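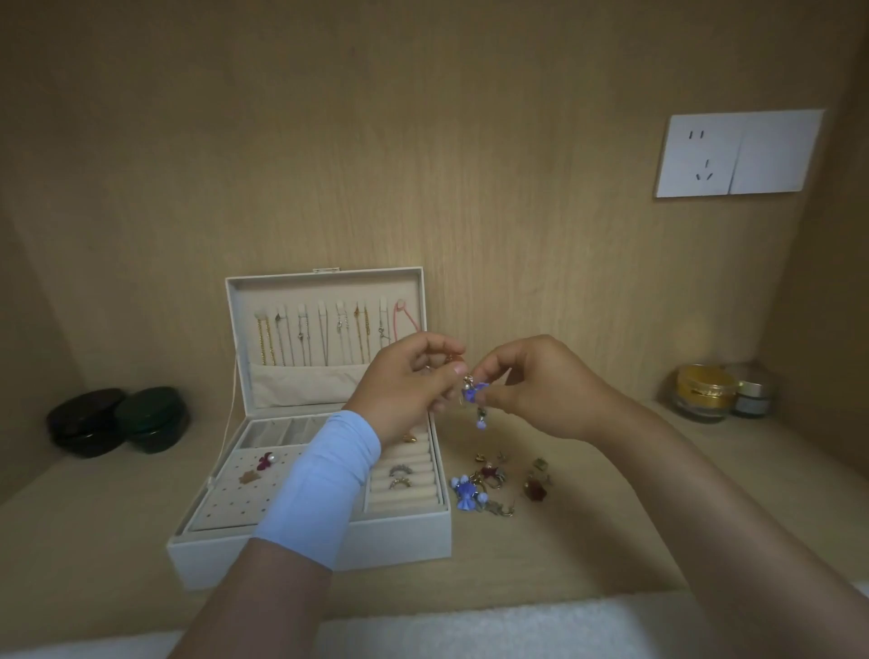 What does the Denda small retrofit program cover?
It pays for efficiency work in existing offices and shops of up to 300 square meters: lighting, controls, air sealing and standby loads. Standby loads are the ones most owners miss. Go through the building and list every outlet, including any inside a cabinet, like the white one on the back panel over the shelf with the jewelry box. Note what stays plugged in overnight.

Who can apply?
Owners and tenants in Cirnside and Plelard. Tenants need a signed letter from the owner.

How much is the grant?
The flat amount is $1,039 per building. Lighting controls earn an extra $145 per floor.

Do I need an energy audit first?
Yes. Use an auditor from the Durrani list. Audits from other firms are not accepted.

When can work start?
After you have your approval letter. Work started earlier is not covered.

How long does approval take?
Allow 30 working days. Applications sent in March take longer.

Can I apply twice?
Once per building. A second building needs its own form and audit.

Who do I contact?
Rukhsana Kazmi, program office, 9 a.m. to 4 p.m.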